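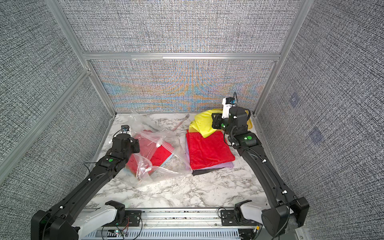
## 4. Setting up the bag-packing task

By now your team has both arms powered and talking to the laptop, so take a breath – the fiddly wiring is behind you! In this section you'll get the table ready for the packing task, the one most Conwood club teams like to start with.

1. Check the lights on both arms. You want green before anybody's hands or laptops go any further.
2. Lay the zipper bag toward the left of the table, well within reach of the left gripper. Open it loosely. A few wrinkles in the plastic are fine, and you'll get plenty of them anyway.
3. Fold the clothes and stack them to the right of the bag. Mix your colors (red, yellow, lavender and dark gray work nicely together) so it's easy to tell one layer from the next in the wrist camera view.
4. Open the Cevier control screen, load task 3, and set the speed limit to 390. New drivers should stay at 189 until they've had a full practice session, and please don't let them talk you out of it.
5. Drive each arm slowly through its whole reach and watch the thin black cables as you go. If one pulls tight, stop and give it more slack.

> **Caution:** Keep your hands outside the walls while the arms are live. To straighten the bag or refold a shirt, pause both arms first and say "paused" out loud.

**Note:** Plastic can be slippery to grip. Khang Đoàn, who coaches our December beginners, suggests closing on the zipper edge – slowly, and then a touch slower than that.

6. Save your run under your team name before you reset the table.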